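Small Packaging Waste in Pendholm Student Housing
Course project report, Bellis College
March 9, 2021

1. Background

Pendholm has two residence halls, Hokel and Stollance. Both collect paper, glass and rigid plastic, but thin plastic wrap goes in the general trash. Our group wanted to know how much of that trash is small, flexible packaging, and whether students know where it goes.

2. Method

We sent a short survey to the 196 students in Hokel and got 85 answers. We also sorted the trash from one shared kitchen in June and weighed the flexible plastic by itself. Bags, wrappers and tissue packets were put in one group. We did not wash anything before weighing, so food residue is included.

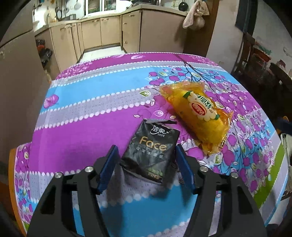 Figure 1. Small packaging: an opened tissue packet and a translucent plastic bag.

3. Results

The flexible plastic from the kitchen weighed 700 grams. It took up far more room in the bin than the weight suggests. In the survey, 36 students said they put wrappers in the plastic recycling at least once a week. Most of them thought the hall accepted it. Several wrote that the sign over the bins was hard to read.

4. Limits

We only sorted one kitchen, and Stollance was not part of the survey. Students who care about recycling may have been more likely to answer.

5. Next steps

We suggest a new sign in Hokel with pictures of wrappers on the trash side. The same survey should be run in Stollance before any change is made there.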